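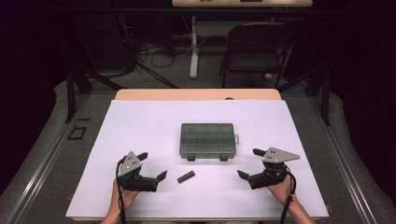 Remedios Cabrera demande si on ne pourrait pas simplement caler les deux flux sur l'horodatage à la réception.

Non. La latence de transport diffère entre gauche et droite, et elle dérive en cours de session. Winen date à l'acquisition, puis rééchantillonne sur une horloge commune — interpolation linéaire en position, slerp en orientation.

2/ État du jeu : 1 010 épisodes bruts, 495 conservés après filtrage. Premier motif de rejet : perte de pose d'un poignet pendant plus de cinq trames. Les trous plus courts sont interpolés et marqués `interp=1`.

3/ L'ouverture des doigts reste en valeur continue. La version d'octobre la binarisait, et la politique fermait trop tôt sur les petites pièces.

4/ Planification : les deux bras partagent un seul horizon. Deux planificateurs séparés se bloquaient mutuellement au-dessus du boîtier.

5/ Reste ouvert : le repère tête n'est pas recalé entre deux sessions. Correctif en relecture dans la branche `gudbridge`.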